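Counter is eating my kitchen, help me decide what stays out
Home Forum > Kitchens > Small Space Storage
25 replies, 1,000 views

marblemess
15 September 2026
Hi all, longtime reader, first time starting a thread! We moved into this place in March and I love the kitchen, I really do, but the counter has turned into a parking lot. Everything I own seems to live on it. My sister Felicja says I should put it all away in cabinets and only pull out what I need, but I've got 29 inches of usable cabinet on that side and most of it is pots.

The back wall is where the food containers ended up and the front is appliances, so to get to the cereal I'm reaching over the toaster every morning. 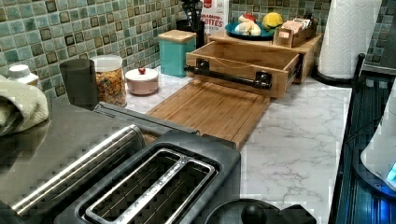 I've tried moving the toaster to the other end, but the cord is short and I end up with crumbs right next to the stove. I also can't decide on the canisters. I like them out (I picked the colors to go with the tile!), but maybe that's one more thing to wipe around. What would you put away first?

cornerdrawer
Welcome! I'd start with the snack jar. Cereal and crackers go in an upper cabinet, and you get that strip of counter back. Keep the teal canister out, it's pretty and it suits the tile.

Ultedness
Gonna disagree with cornerdrawer. If you eat it every day it stays out. Put the TOASTER away. I keep mine in a low cabinet and it takes me ten seconds to pull it out. Crumbs go in the trash, done.

marblemess
Ten seconds for you maybe, lol. We're a toast household, it would be in and out four times before lunch. And it's next to the big stainless one, so even if I moved it I'd still have a hunk of metal there.

tealtile_fan
Do you need both? We had a toaster and a toaster oven for years and finally gave the toaster to my nephew. Haven't missed it. OK, I missed it for a week.

Ultedness
See, tealtile_fan gets it.

cornerdrawer
Bagels in a toaster oven take forever. I will die on this hill.

marblemess
Please don't fight about bagels in my thread, haha. Moving on to my other problem, the bamboo. I went a bit overboard when I bought the Telton drawer set and now the pieces and boards are all over the other stretch of counter, by the stove. My kid's play food has moved in there too, and she gets very upset if I clear her plate before the "customers" are finished.

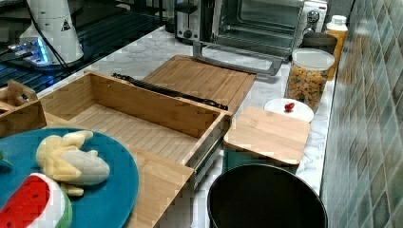 Bamboo box, boards and today's lunch special: banana with watermelon

Bożena Wasilewska
Oh, that banana is adorable. I had a whole play kitchen's worth of that stuff when mine were little. My advice is to give her the big plate for keeps and find it a spot on a low shelf, so the restaurant can stay open and you can still chop an onion.

For the box, have you thought about putting it under the counter for real? I can see a rail on the side, so it wants to be in something. We did a row of 8 pullouts in our pantry and it was the best money I spent on that house.

marblemess
Yes, the rail! It's supposed to go in the cabinet left of the stove, but the opening is a hair too wide. I need a spacer and I keep putting it off. So for now it sits there and takes up room.

Ultedness
Shim it. Thin strip of wood, two screws. You could have done it in the time it took to type that.

Shim
You called? (Sorry, I've had this user name for years and never get to use it.) He's right though. Screw the strip to the inside of the cabinet first, check it's plumb, then mount the rail to that. Don't try to hold the strip and the rail at once unless you've got three hands.

marblemess
OK, OK, that's going on the list for this weekend. The other thing on the list is somewhere to hang dish towels, which at the moment get draped over whatever is closest.

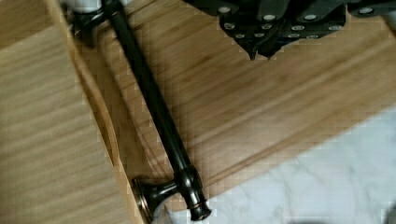
I've gone back and forth on where to hang a towel bar. Inside a cabinet door is tidy but things stay damp in there, and Felicja thinks the end of the island is the place. I bought the bar in the dark bronze with the round flared bases, and now I'm worried it's too heavy looking against pale wood. Laid on the cutting board it looks nearly black. Would you go for it or take it back?

tealtile_fan
Keep it! There's dark brown in your backsplash, so it'll tie in. Brushed nickel would match the appliances, but it's kind of the safe choice.

cornerdrawer
I'd take it back, sorry. Most of your other metal is stainless or chrome. One bronze thing on its own always looks like it came with the previous owners.

Bożena Wasilewska
I mix metals all over my house and I sleep fine. Island end gets my vote. Just make sure you're screwing into something solid, kids hang on those.

Redier
Popping in on the boards. Stand them up! A cheap upright file rack holds three or four and takes up no space at all. Flat boards attract stuff, you put one thing down and by dinner it's a shelf.

marblemess
I feel very seen, Redier. I'm going to try the rack. So the plan is: spacer in, box into the cabinet, boards upright, plate to the low shelf if the chef agrees.

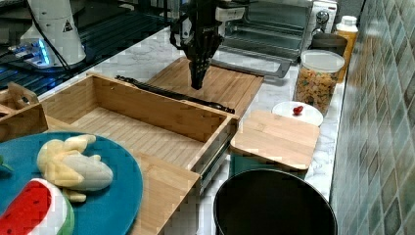

Update: two days later

marblemess
The spacer is in! Shim, you were right about doing the strip first. I did try it the other way and dropped a screw behind the cabinet, where it now lives. The drawer slides fine but sticks a little on the last inch, so if anyone has a trick for that I'm all ears. The boards are in a rack and the restaurant has moved, after some tense negotiations. The toaster hasn't gone anywhere.

Shim
Loosen the back screw on the rail a quarter turn and try it again. Candle wax if that doesn't do it.

Ultedness
Still team no toaster.

marblemess
Noted, lol. Will try the screw tonight. The bronze bar is staying too, Felicja is coming over with her drill.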